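Cómo grabar demostraciones para clasificar envases (guía rápida)

Actualizado: 17 dic. 2024

Va deprisa porque mañana entra gente nueva en el turno y lo necesitan ya. Esto vale para la tarea de Gandano, la de recoger latas y botellas y echarlas al cubo que toca. Para las otras tareas mirad la página vieja, sigue sirviendo.

Antes de empezar

Brazo encendido, parada de emergencia a mano. Abrir Lelus, cargar el perfil de la mesa blanca. El de septiembre no, tiene mal los límites del eje Z y baja demasiado.

Comprobar que la cámara de muñeca da imagen y que el contador de episodios está a cero. Si sale el de la sesión anterior, cerrar y volver a abrir. Pasa mucho.

Limpiar la mesa. Un pelo o una miga se ven en todos los episodios de la tanda y luego hay que tirarlos.

Colocar los objetos

Cubos al fondo, pegados a la pared. Envases delante, sin taparse del todo entre sí. Un poco de tapado sí queremos, el modelo tiene que verlo. Las marcas de color de la mesa no se mueven – son para recolocar los cubos entre tandas.

Pinza abierta del todo en la posición de salida. Los dos dedos tienen que verse en la cámara de muñeca, con mesa libre en medio:
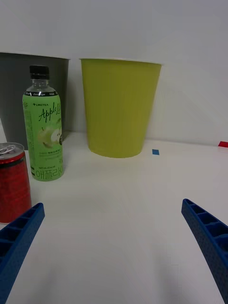

Vista de muñeca con la pinza abierta. Lata roja y botella de manzana a la izquierda, cubo gris oscuro y cubo amarillo verdoso al fondo.

Si un dedo no sale, la cámara está girada. Aflojar el tornillo, corregir, apretar, y repetir la calibracion corta.

Grabar

1. Pulsar el pedal. Esperar al pitido, no mover antes.
2. Acercarse despacio, bajar con la pinza ya orientada.
3. Cerrar. Las botellas se cogen por el cuerpo, nunca por el tapón.
4. Subir recto. Luego ir al cubo.
5. Soltar encima del cubo, sin tocar el borde.
6. Volver a la salida y pedal otra vez.

Un episodio por envase. Máximo 300 pasos, si te pasas Lelus lo corta y no sirve. Fallos pequeños con corrección se quedan, son útiles (coger torcido, soltar y volver a coger). Choques contra el cubo o la mesa, fuera.

Cada 5 episodios cambiar la posición de los envases. Cambiarla de verdad, que en la tanda anterior estaban siempre en la misma esquina y la política aprendió a ir a la esquina. Cambiad también el giro de la botella, que no salga siempre la misma cara de la etiqueta.

Etiquetar

En Lelus, pestaña de revisión. Instrucción en minúscula y sin punto: "pon la lata en el cubo gris", "pon la botella en el cubo amarillo". No inventarse sinónimos, las variantes las mete después el script de Saarela.

Marcar éxito o fallo en el momento. Dejarlo para el final es un lio.

Subir

Carpeta Skesivau, subcarpeta con el número de tanda. Llevamos 945 episodios buenos subidos y faltan 275 para cerrar. No borrar los locales hasta que la subida salga en verde.

Problemas típicos

La imagen se congela: cable USB, casi siempre el de la muñeca.
El pedal graba dos veces: pisada demasiado larga.
La pinza no cierra del todo: reiniciar el driver, sin envase dentro.
La lata se escurre: cogerla más abajo y cerrar más lento.

Lo demás, al canal de Gandano con el número de episodio.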